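Torkeck Games and Puzzles Club
Minutes of the July meeting, back room, 7:10 p.m. 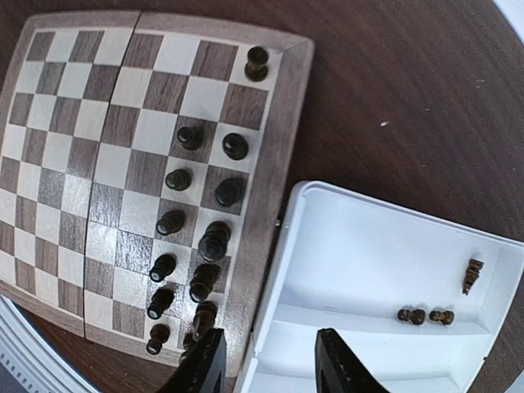 Board with the dark pieces on one side of the fold.

Present: Marina Xenos (chair), Esmaeil Mohammadi, Gholamreza Kermani, Tahmineh Fallahi, Suryani Krishnan (minutes).

Apologies: None received. Several people were simply absent, as is traditional.

1. Minutes of the previous meeting

Accepted with two corrections. Esmaeil did not "storm out" in June, he went to move his car. The word "allegedly" is to be removed from the paragraph on the biscuit fund.

2. Matters arising

The radiator. Gholamreza has written to the building office again and been told again that it is on the list. He asked to see the list. This was not felt to be a reasonable request by the person on the phone. As it is July, the matter was not pressed, though Marina pointed out that we said the same last July and then played the whole of the winter in coats.

The key. There are now three copies. Marina has one, Tahmineh has one, and the third opens something else. Esmaeil will take it back to the shop.

The sign. Still says "Games and Puzzels." A quote to have it repainted came to more than we paid for it in the first place. Left as is.

3. Money

Opening balance $431. Income from dues $200. Spending was $40, all of it on the folding table, which folds. Closing balance therefore $591, a figure that Esmaeil worked out on paper, on his phone, and then on paper again while the rest of us talked about parking.

Gholamreza asked whether we were saving for something. Marina said it was prudent to have a reserve. Gholamreza asked what the reserve was for. Marina said it was for things we could not foresee. Tahmineh said that she could foresee a decent kettle. Kettle approved, all in favor.

4. The library

Tahmineh reported on loans. Members may take home one game at a time for up to one month. This rule is on the inside of the cupboard door in large letters, and she would be glad to hear any theory on why it has no effect.

Outstanding at present: the big railroad game, both copies of the bean trading game, and Zarham, which went out in the spring and has been the subject of four polite emails and one that was less so. The borrower has replied that they are "nearly finished." Zarham takes an hour and a half.

Proposed by Tahmineh: that anyone with an overdue game may not vote on which games we buy. Suryani asked whether this would affect anyone in the room. There was a pause. Passed, four to one.

5. Jigsaw evening

The 1,000-piece lighthouse was finished in a single evening by two teams sharing one table, apart from a piece of sky. The floor was searched. The vacuum cleaner bag was searched, by Gholamreza, who would like that recorded. The puzzle has gone back in the cupboard with a note on the lid reading "999, sorry."

Marina thought the evening had been a great success and proposed we hold another in the fall. Esmaeil agreed but asked for something with less sky in it. Tahmineh has been offered a puzzle of baked beans by a cousin. Declined with thanks.

6. Clash with the choir

The choir next door has moved its rehearsal forward and now begins at the same time we do. Opinions differed. Suryani finds it pleasant. Esmaeil said it was hard to bluff at cards while people sang about the grave. Gholamreza has noticed that they do the same eight bars over and over and has begun to hum them at work.

Marina will speak to their director, Ms. Grímsdóttir, about closing the connecting door. It was noted that Ms. Grímsdóttir may have views of her own, in particular about the evening we played the shouting game. Marina to be conciliatory. If that fails we will consider starting half an hour later, which would mean finishing half an hour later, which Tahmineh cannot do on account of the bus.

7. House rules

Long discussion, summarized here out of kindness.

(a) Ginia. The rule book says that a tied round goes to the player on the dealer's left. We have always given it to the oldest player. Esmaeil, who is the oldest player, defended our way as a matter of heritage. Vote tied, two each, with the chair abstaining. It was then asked whether a tied vote on Ginia should go to Esmaeil. Deferred to September.

(b) Taking back moves. Allowed until the next player has touched something. "Something" was held to mean a piece or card and does not include their drink.

(c) Phones. May be used to look up a rule, but whoever looks it up must read out the whole rule, including the part that hurts them.

(d) Slow play. Gholamreza suggested a sand timer. Asked who he had in mind, he said nobody in particular, while looking at Suryani. The minute-taker wishes to state that thinking is part of the game.

8. New members

Two people came to the last open evening. One stayed to the end and asked about dues. The other was looking for the choir. Marina will put a new card up in the bakery window, as the old one has faded so far that only the words "no experience" can still be read.

9. Any other business

Esmaeil asked whose umbrella it is. It has been in the corner since before the last election of officers. If it is not claimed by the next meeting it becomes the property of the club and will be entered in the inventory.

Tahmineh asked that the snacks be something other than orange powder, for the sake of the cards. Agreed in principle. Pretzels to be tried.

Actions
Marina: Ms. Grímsdóttir, connecting door; bakery card.
Esmaeil: third key.
Gholamreza: radiator.
Tahmineh: kettle; Zarham, fifth email.
Suryani: pretzels; these minutes.

Meeting closed at 9:25 p.m. Next meeting in September, same room, bring a cushion.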